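Niltthorpe laundry faults: data card

Version of 3rd March. Maintainer: Milagros Carrasco. Safety contact: Ludger Hagedorn.

Summary

This set holds 567 recorded attempts at washer loading and unloading by a teleoperated humanoid at the Niltthorpe site. Every attempt ended in a fault, a protective stop or an operator abort. Successful runs are kept in a separate set and are not needed to use this one.

Task

The robot works at floor level in front of a front-loading washer, with a wicker basket within reach. The right arm carries a gripper. The left arm carries a five-finger hand. Garments are moved one at a time between basket and drum. Head camera video, joint states, motor currents and the operator command stream are stored for each attempt.

Main fault: cable snag at the right wrist

The gripper cable runs outside the arm. When the wrist rolls near the porthole, slack in the cable can catch on the basket rim or the door hinge. Motor current at the wrist rises first, then the position error. The Truken controller trips on position error only, so the stop comes up to 200 ms after contact. In 3 attempts the cable connector pulled out and the gripper lost power with a garment still held. The fingers do not open on power loss.

Head camera view with the right gripper at the porthole, a navy cloth beside it and the gripper cable running down along the basket:
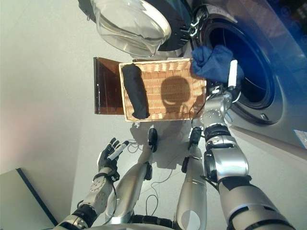 Other faults

Garment caught between door and rim. The operator closes the door before the cloth is fully inside. Labeled door_pinch.

Leg contact with basket. The feet are close to the basket and a small shift of the hips moves it. Labeled base_contact.

Left hand idle drift. The hand holds its last commanded pose while the operator works with the right arm, and drifts if the Lenomton glove loses tracking. Labeled hand_drift.

Labels

Each attempt has one primary label and, where needed, a secondary one. Fault onset was marked by two reviewers from the current trace, then checked against video. Where they disagreed, the earlier time was kept.

Known problems

Motor current is missing from attempts recorded before the Haberkorn logger was installed. These are flagged no_current. Do not use them for onset detection. Cable contact is often hidden by the forearm in the head view.

Safety

Do not replay the command streams on hardware. They contain the motions that led to the faults. Cut arm power before freeing a snagged cable, and support the gripper by hand while doing so. Report any new connector failure to Ludger Hagedorn with the attempt number and the controller log.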